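Weighing things, and why I've given up on cups

I have been having a bit of an argument with my friend Genowefa about measuring cups. She bakes by cup, always has, and her poppy seed cake is better than anything I've ever got out of my own oven, so I'm aware I'm not in a strong position. But I'm sticking with it. I weigh everything now and I'm not going back!

It started in March when I made the same banana loaf two weekends running and got two completely different loaves. The first was lovely. The second could have held a door open. Same recipe, same tin, same bananas from the same shop. The only thing I could think of was the flour, which I'd scooped straight out of the bag the first time and spooned in (and then patted down, like an idiot) the second. So I weighed a scooped cup and a patted cup and there was more than 50 g between them. No wonder.

Since then the scale has lived on the worktop instead of in the drawer under the tea towels, and that has probably made more difference than anything. If I have to dig it out I won't use it. If it's sitting there I'll weigh porridge oats, rice, pasta, coffee, the lot. I do 225 g of flour for scones without even looking at the book these days.

The trick I wish I'd picked up years ago is zeroing it with the container already on. Bowl on, press the button, flour in, press the button, sugar in. One bowl to wash up! I'd been tipping everything into little dishes first and then wondering why the sink was always full. You can do it backwards as well, which is brilliant for honey: put the jar on, zero it, spoon some out and read off the minus number. No sticky measuring spoon.

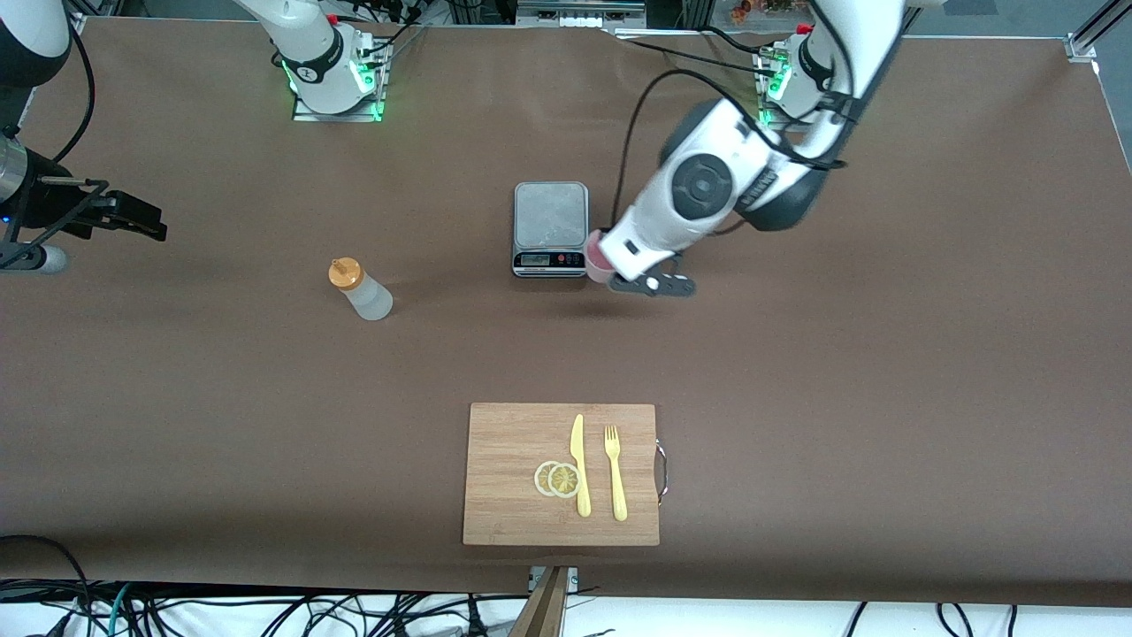
Liquids I was slower to come round to. I've got a perfectly good jug, but I can never decide whether I'm reading the line or the wobbly bit above the line, so now I weigh water too. 1000 g is a litre and that's that. Milk is near enough the same for anything I'm likely to make. Oil isn't, it's lighter, and I learnt that one with a very greasy focaccia.

The only real annoyance is small amounts. My scale won't notice 3 g of yeast if I sprinkle it in slowly, it just sits there on nought looking smug, so for yeast and salt I still use a teaspoon. Genowefa was very pleased to hear it. She's coming over on Monday with her cups and her poppy seeds and we're going to make one cake each, so I'd better go and buy some butter.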